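FOR IMMEDIATE RELEASE

Natonance opens fold-your-own card table at Arnness shop

Paper, tables, no charge. Starts in March.

ARNNESS - Natonance, the paper and card shop on Dogbe Street, is opening a card-making table to the public this March. Walk in, pick a sheet, fold it, take it home. No sign-up. Kids welcome with a grownup.

The table runs from 2 p.m. until closing. Seats for 13 at a time, so there may be a short wait on busy afternoons. Heavy card, thin paper, offcuts from the trimming bench. Pinks and reds to begin with, becuase that is what the shop has most of after February. Blues and greens to follow once the next delivery is in.

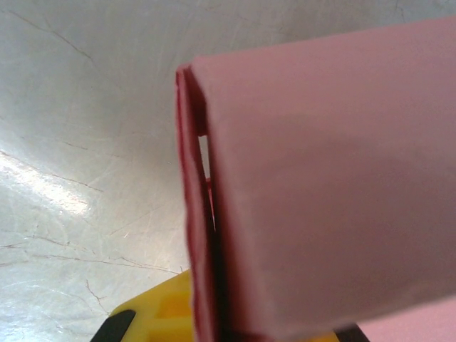
Folding heavy card takes a bit of patience. Score it first, then fold slowly, then press the crease flat with the side of a ruler. Stacked layers tend to creep at the spine, so trim last. Staff will show anyone who asks. Printed steps at each seat too, large type.

Soft or ragged edges are fine. The shop keeps two hand trimmers behind the counter for people who want a clean line, ask for one.

Paper for the table comes from Musell, the mill outlet across the river, which has set aside 1404 sheets for the first month. Any left over go to the Arnness library for its after-school craft hour.

Finished cards can be left in the front window for display or mailed from the shop. Envelopes sold seperately, two sizes. Stamps at the counter.

What to bring: nothing. Scissors, rulers and glue sticks provided. Glitter not allowed, sorry.

Larger groups and school classes should call ahead so the shop can set out more chairs. Mornings are best for this.

Press visits welcome any afternoon the table is open. Ask for the front desk.

About Natonance: Paper, card, envelopes and small binding supplies. Dogbe Street, Arnness.

ENDS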